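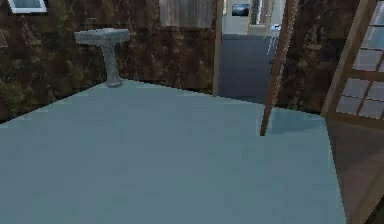

What is Floltura?
Floltura is a small wheeled indoor robot that is built from hand-cut parts and teaches itself routes between rooms in a simulator before it is driven on a real floor.

Floltura is a self-build mobile robot designed by Junpei Uchida at the Bratdale shared workshop. It has a two-wheel drive base, a single forward camera and a small onboard computer. The name is used both for the machine and for the set of drawings, wiring tables and control programs needed to make one. Most copies have been made at home or in shared workshops with hand tools, a pillar drill and access to a 3D printer.

The robot carries no arm. Its task is to travel to a named room, stop at a marked point and return to its charging dock. Work on the route-following program is done in Girora, a room simulator written for the same project.

Contents
Background
Construction
Electronics
Control program
Simulation in Girora
Transfer to the real floor
Known faults
Variants
See also

Background

Uchida began the design in January as a replacement for an earlier line-following trolley, which needed tape on the floor and lost its position whenever the tape lifted. The first base was made from the trolley's wheels and motors and a new deck. It ran without a camera and relied entirely on wheel counts. Over a single corridor the error was small enough to ignore. After two doorways it was usually wider than the doorway itself.

A camera was added to the second base, together with a mast to raise it. The mast height was set by a practical limit at Bratdale, where the robot had to pass beneath the lower rail of the workshop benches. Later builders have kept the height even where there are no benches, as the control program assumes it.

Construction

The deck is a round plate of birch plywood 303 mm across. It is cut with a jigsaw and trued against a disc sander. The diameter was chosen so that the robot could turn on the spot in a narrow hallway with a chair in it. Two slots are cut for the drive wheels, which sit on the centre line, and a ball caster is fitted at the rear.

The drive wheels are 93 mm in diameter with a bonded rubber tread. Printed wheels were tried on an early base and were found to go out of round at the hub. The wheel diameter is entered as a constant in the control program, and a builder using another size must change it there and in the Girora model. Changing only one of the two is the most common cause of a robot that drives well in simulation and overshoots on the floor.

The mast is a length of square aluminium tube bolted to an angle bracket. Early drawings showed a single bolt. This allowed the camera to rotate slightly after each knock, and the current drawings show two bolts and a locating peg. The cable runs inside the tube. It should be fed through before the bracket is fixed, as the bend at the foot is too tight for the connector.

The battery hangs beneath the deck in a folded steel tray. Placing it above the deck is possible but raises the centre of mass, and the robot then pitches forward when it brakes on a hard floor.

Electronics

The motors are driven by a Tanabe board. Tanabe is the project's own two-channel motor controller, named after the street on which the first boards were etched. It accepts a target speed for each wheel over a serial line and runs its own speed loop, so the onboard computer is left free for image work. If no command arrives within a set time, both channels are switched off.

Each motor has a magnetic encoder. With the gearbox supplied in the standard parts list, one turn of the wheel gives 1026 counts. The figure was measured at the wheel, and it differs from the value obtained by multiplying the encoder resolution by the printed gear ratio, which is rounded on the gearbox label. Builders who substitute another gearbox are advised to turn the wheel by hand through ten full turns and divide.

An emergency stop button is mounted on the deck edge opposite the camera. It breaks the motor supply only. The computer stays powered and writes the event to its log.

The wiring table uses separate fuses for the motors and the computer. A shared fuse was used on the first base and caused the computer to restart whenever a wheel stalled against a threshold strip.

Control program

The program is in three parts. The first estimates position from the encoder counts. The second takes the camera image, reduces it to a small size and compares it with stored views. The third chooses a forward speed and a turning speed.

Commands are sent to the Tanabe board 20 times a second. Image comparison is slower and runs whenever the computer has finished the previous image. When the two estimates of position disagree, the program favours the wheel counts over short distances and the camera after a turn. The weighting is held in a plain text file and is the setting most often altered by builders.

Doorways are handled separately. On approaching one, the robot halts, turns until the two uprights are evenly placed to left and right of the image centre, and then moves forward at reduced speed. A door standing part open is treated as a wall. The edge of such a door gives a narrow, slanting outline that the early program often mistook for an upright, and a test for slope was added to reject it.

Simulation in Girora

Girora draws an indoor scene from the height and angle of the robot's camera and accepts the same speed commands as the Tanabe board. The control program is not told which of the two it is connected to. Rooms are made from flat surfaces with image textures applied, and fittings such as sinks, chairs and doors are placed as separate models.

Textures are kept at low resolution. This permits many runs on an ordinary home computer, and the loss of detail matters little after the image has been reduced. A side effect is that dark, mottled walls and plain floors offer few features to match, and the program leans heavily on the line between wall and floor. Uchida's build notes recommend including such rooms in any set used for practice, on the grounds that real hallways are often equally bare.

A run begins with the robot placed at a random point and heading. It ends when the target is reached, when a surface is touched or when a time limit expires. The start point, the commands and the images are saved. A failed run can be replayed one step at a time.

Doors in Girora are hinged but do not move on contact. A robot that touches one is recorded as having collided, whatever its speed. Glazed doors are drawn with a fixed pane colour and do not show a true reflection.

Transfer to the real floor

Moving the program from Girora to a finished base is done in stages. The wheels are first run with the deck raised on blocks, to confirm that both turn forward on a forward command. The robot is next driven in a straight line along a wall, and the drift is corrected by adjusting the two wheel diameters separately in the settings file. Turning is checked by commanding a full rotation and comparing the final heading with a pencil mark.

Camera angle is set last. A printed target is fixed to a wall at the stated height, and the mast bracket is shimmed until the target falls on the centre row of the image.

Carpet requires its own settings. The tread sinks into the pile and the distance covered per count is reduced. No single correction has been found that holds for all carpets.

Known faults

The caster collects hair and thread, which makes the base pull to one side. Cleaning requires removal of the retaining ring.

Low sun through a window can saturate the image. The program then falls back on wheel counts and raises a warning, but continues to move. Some builders have changed this so that the robot stops.

Dark floors meeting dark skirting give a weak edge, and the robot may hug the opposite wall. The fault appears in Girora as well as on the real floor and is listed as open.

Polished glass doors remain unreliable. A bumper switch is fitted on many copies for this reason, although it is absent from the standard drawings.

Variants

The Bratdale base is the reference version and follows the drawings without change. A lighter version replaces the plywood deck with aluminium composite sheet and omits the steel tray, with the battery held by straps. It requires a lower braking rate.

A tall version with an extended mast has been made for rooms with high worktops. Its stored views cannot be exchanged with those of the standard robot, and its Girora model must be edited to match the camera height.

See also
Differential drive
Dead reckoning
Visual place recognition
Motor controller
Sim-to-real transfer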